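Search this site Go

Print this page | E-mail this page

Small Parts, Big Claims: Does the Container Matter When You Sort by Hand?
Student project report, Sollthorpe

Our group was asked to test advice from the Zasholm packing guide, which says small light pieces should always be sorted from a shallow dish into a deep one. The guide promises fewer drops. It gives no method and no numbers, so I was doubtful before we started, and I still am.

We used pale cubes as the test pieces because they have no obvious front or back. The starting dish was a white paper plate with a fluted rim. 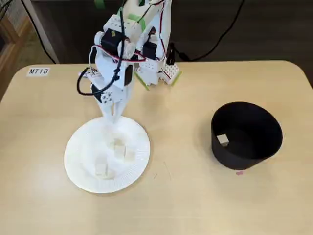
Filed under: MATERIALS AND HANDLING

The plate's centre is only slightly recessed. The guide calls this kind of dish "self-gathering", a grand name for a party plate. In our hand trials the cubes slid whenever the plate was nudged, and the rim did little about it.

For the deep dish we chose a black one. Colour was my addition, as I suspected that pale pieces on a pale plate are simply harder to see. If so, the guide may be giving depth the credit for contrast.

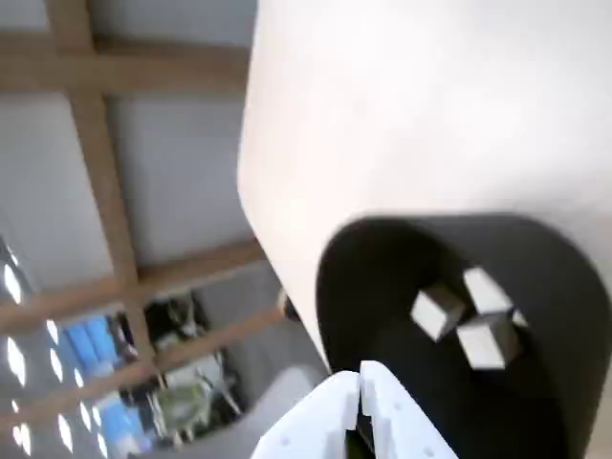
Three pale cubes in the black container.

We did 55 transfers by hand in each direction. The difference was 2 drops, in the guide's favour. I wouldn't change how I pack anything on that basis. A fair test needs a black plate and a white pot, and we had neither.

Comments (3)

soliman_lab: Did you try heavier pieces? Foam or wood would behave differently on paper.

Bomance: Two drops is noise. Try 200 transfers.

kitchen_sorter: I've used paper plates for beads for years and never had any trouble. Love the grey-on-white point though!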